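Lokia Comeback FAQ: Everything We Get Asked

The inbox has been wild since the teaser dropped, so we pulled the most common questions into one page. New fans, welcome! You picked a great moment to get into this group.

Who is in Lokia?

Six members, and the lineup hasn't changed since debut. Yoon-hee Pyo is the leader and main vocalist, and she has a writing credit on nearly every B-side. If you want a starting point, watch any live version of "Lantern Weather" and wait for her second verse. Then come back and finish reading, if you can.

What is Histum?

It's the new mini album, out in March on Camargo. There are six tracks, and the title song is the one playing under the teaser. The whispery bit at the end of that clip belongs to track four, which confused a lot of us (me included) for a whole evening.
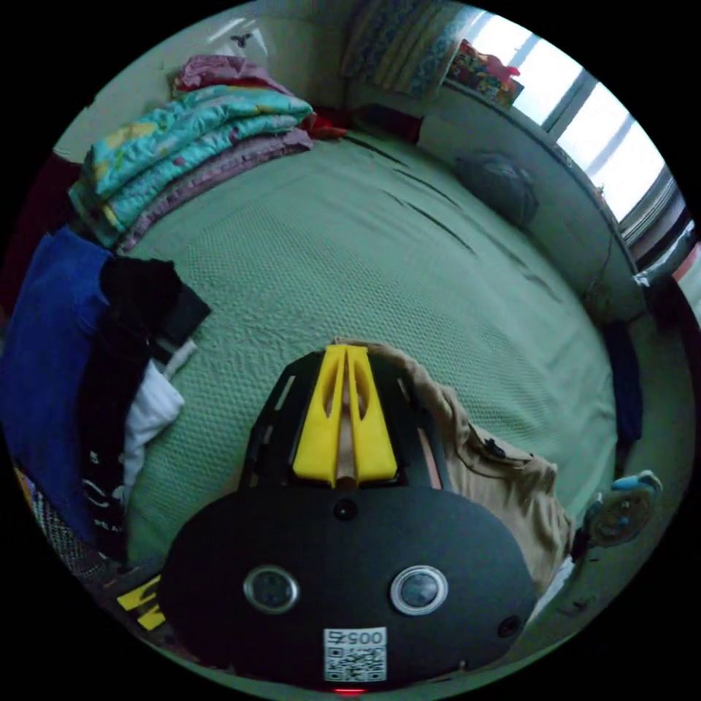 Pale green bedspread, yellow gripper tips

Is it pronounced HISS-tum or HIS-toom?

HISS-tum. Yoon-hee said it on a live stream and then laughed at the comments for a good while.

Which version should I buy?

There are two, Day and Night. The songs are the same on both. Day has the bigger photo book and Night has the lyric posters, so it really comes down to what you like having on your shelf. The photo cards are random in each one. Trade with other fans before you buy a second copy – our trading thread is friendly and people there mail things fast.

Do I need a membership to preorder?

No. Anybody can preorder. Membership in Grullavura, the official fan club, gets you into the ticket presale and the members' message board, and that's it as far as this comeback goes. 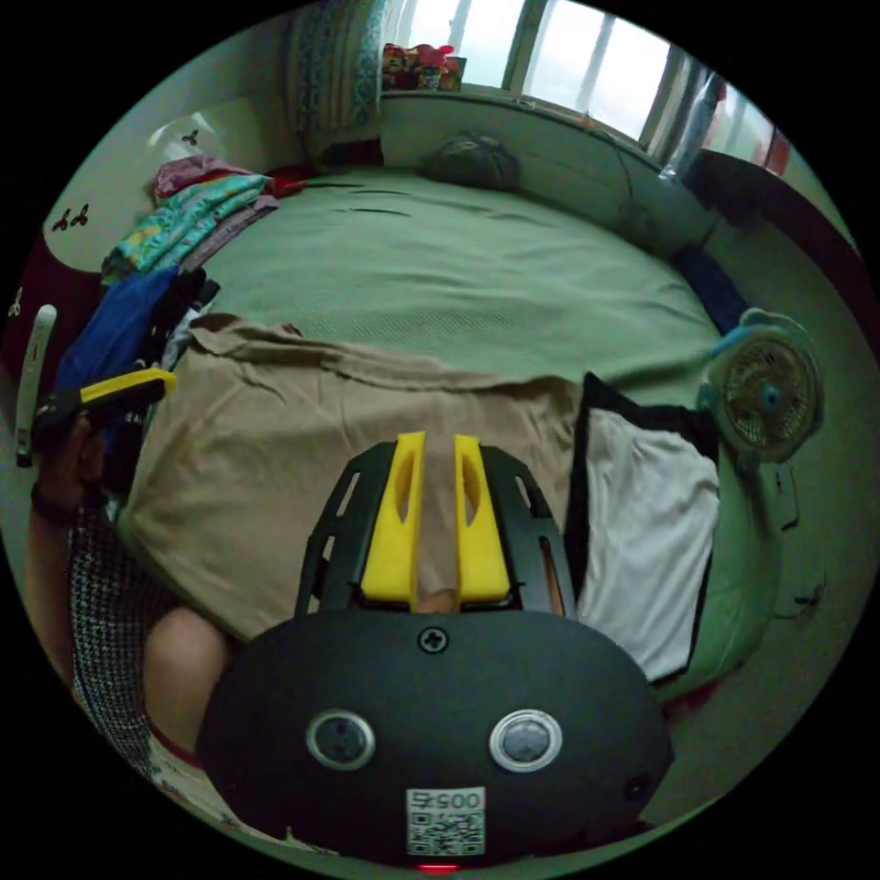

If you joined last year, check that your membership is still active before the presale opens. Renewals don't happen automatically, and the site slows to a crawl once tickets are up. Log in early, save your payment details, and keep your member number somewhere you can copy it from.

How long is the concert?

The last tour ran 135 minutes with the encore. We don't have a running time for the new one yet, but the setlist has to make room for Histum, so we're hoping for even more. Eat first!

Can I bring a light stick from the first tour?

Yes. The older model still pairs with the app, although it won't do the new color fade. Bring spare batteries, and pair it before you get to your seat.

About the new choreography 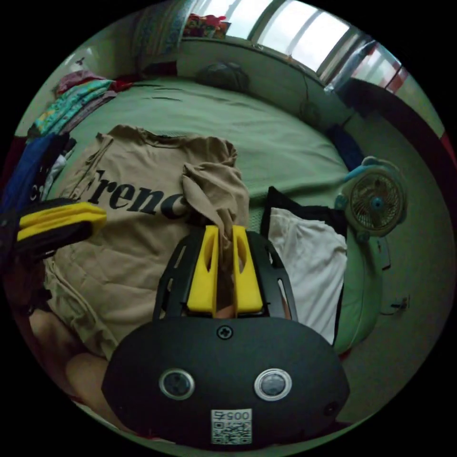

By Thaís Nogueira

Who made the dance for the title track?

Vaughn Holloway, who also did the chair routine for the last single. You can spot his style in the teaser from the way the whole line drops on the off-beat. I have replayed that drop more times than I'd like to admit and it gets better every time.

Will there be a dance practice video?

Camargo has posted one for every title track so far, usually in the second week of promotions. Nothing is confirmed for this one.

May I post my own cover?

Please do! Use the tag on our front page and Érica Lopes will add it to the cover playlist. Solo, duo and full group covers are all welcome, and so are beginners.

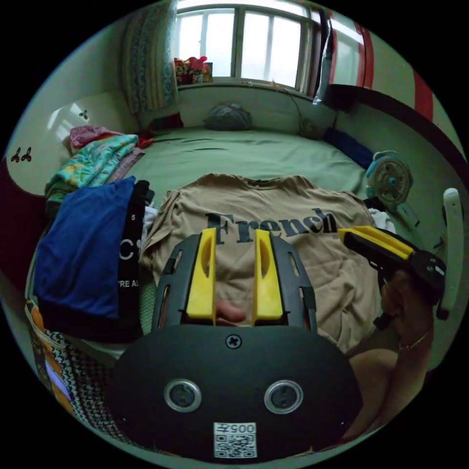
Beige "French" T-shirt, spread flat

Where do the lyric translations come from?

Thaís Magalhães does ours, working from the official Korean lyrics. The first draft goes up on release night and she tidies it over the next few days. If you spot a line that sounds off, leave a note under the post with the line number.

My question isn't on the page. What now?

Write to us through the contact form and put "FAQ" in the subject. We read all of them, though replies will be slow during release week because we'll be streaming too.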